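5.3 Grip loss during table clearing

The most frequent serious fault in the second deployment period was grip loss, by which we mean any case where an object left the fingers before the release command was sent. Of the 3,512 grasp attempts logged on the Olvera arm, 422 ended this way. Most were harmless: the object slid a short distance and stayed on the tabletop. A smaller group ended with an object on the floor, and these are the cases we treat as safety events in the rest of this section.

We had expected bowls to be the main problem. They were not. Deep bowls gave the planner a clear rim to approach, and the fingers closed on either side of the wall with enough contact area to hold. The objects that failed most often were shallow metal plates and trays with a raised rim. With plates, the depth estimate on the inside surface was poor because of reflections, and the planner placed the fingertips too high. With trays, the grasp itself was usually sound when the handle was used, but the load was far from the wrist and the tray rotated in the grip as it was lifted.

The controller did not notice either failure reliably. Kustix, the grasp monitor we used throughout, decides whether an object is held by comparing finger opening with the opening recorded at contact. If the difference stays under a fixed threshold, the grasp is reported as stable. A tray turning about its handle hardly changes the finger opening at all. In our logs the monitor continued to report a stable grasp until the tray had tilted well past the point where anything standing on it would have slid off. In two runs the arm carried on to the drop-off pose with nothing in the fingers and opened them there as if the task had been completed.

We first put this down to the threshold and lowered it. That made matters worse in a different way. The monitor began to raise false alarms during normal wrist motion, and each alarm triggered a protective stop. A protective stop over a table edge is not a neutral event, as the arm holds its position but the fingers relax slightly when the brake engages. We recorded four drops that were caused by the stop and would probably not have happened without it. The threshold was set back to its earlier value in December and left there.

The second cause was wear on the fingertips. The fingers had been in service since the Pluvholm trials and had not been replaced between the two periods. When we repeated a simple pull test on a flat steel sample, the worn pair slipped at a clearly lower load than a new pair from the same batch. The maintenance schedule asked for visual inspection only, and the worn pair had passed every inspection. We now think visual inspection is not a useful check for this part, and the revised schedule calls for a pull test every 875 grasps.

The wrist view used by the planner is given in Figure 7. All grasp proposals discussed here were computed from this viewpoint, with the fingers masked out before segmentation.

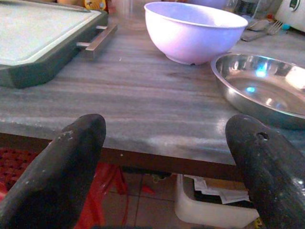 Figure 7. Wrist camera view over the table before a grasp, with the two fingers open and a tray, a bowl and a steel plate within view.

A further set of failures came from the approach near the front edge of the table. The collision model represented the tabletop as a flat slab and left out the wooden apron under it. For most poses this made no difference. When an object stood close to the edge and the planner chose a low side approach, the lower part of the finger could touch the apron before the tip reached the object. The contact was light and stayed below the force limit, so no stop was raised, but it shifted the wrist by a few millimeters and the fingers closed off center. We found this only after going through the joint torque records by hand, and we can't say how many of the earlier slips had the same origin.

After adding the apron to the model, fitting new fingers and adding a wrist torque check alongside the Kustix signal, we ran another 1,193 attempts with the same object set. Drops to the floor fell, and no run ended with the arm reporting success on an empty grip. Slips on steel plates remained common. The torque check does little for light objects, as the load they add is close to the noise level of the sensor, and a plate can leave the fingers without any change we can separate from ordinary motion. For the remainder of the study, plates were moved to the manual list and the Lisa task scheduler was set to skip them.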